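How the Zelano Robot Club Teaches an Arm to Sort
by Giorgia Cattaneo
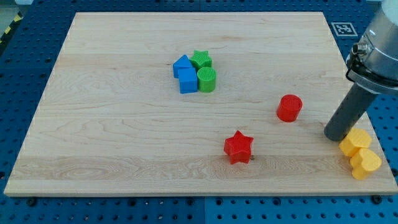
Red, green, blue and yellow blocks share the board with the club's robot arm.

Have you ever put away your toys by color? You probably did it without thinking very hard (lucky you!), but a robot arm needs every little step spelled out, and that's the job our club has been working on since November.

First Sveva writes down where a block is. Then Orest types in the moves: go over, go down, pick up, come back. If one number is wrong, the arm reaches for plain old wood, and everybody groans and then we all try again. It took us 26 tries to get our first heart!

Would you like to help? You can join when you're 9.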